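Walking to Work in Osgate: A Note on Footwear

Readers of this blog have asked for an account of my change from driving to walking. The practice began in February, and the distance is 800 steps from the Verano lot to the office door. My first pair of shoes, purchased at Radu, lasted 11 weeks. The heels wore down on the outer side.

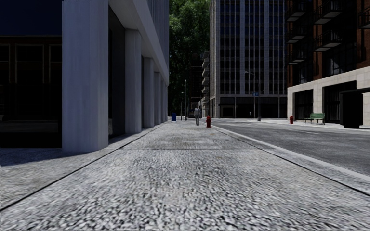 How often should walking shoes be replaced?
Most pairs should be replaced when the tread is smooth or the heel leans to one side, whatever their age.

Safta Pascu, who repairs shoes at Skastach, advised me to keep two pairs and wear them on alternate days. I have followed this advice and can recommend it. New heels were fitted on a Saturday and the work was satisfactory. Laces should be loosened fully before the shoes are put away.

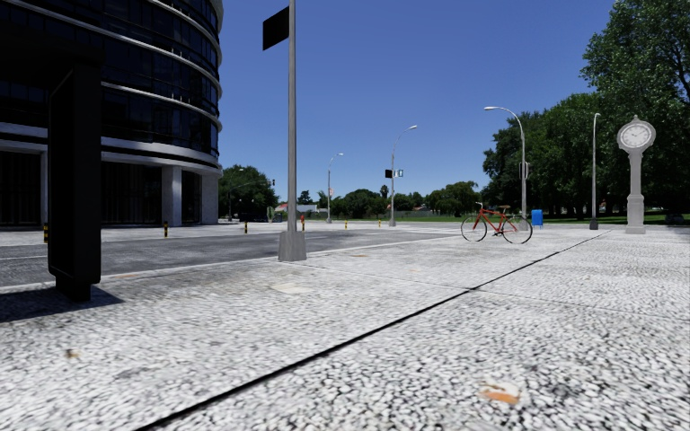 Paved plaza with the clock post, Osgate

A further note will address socks.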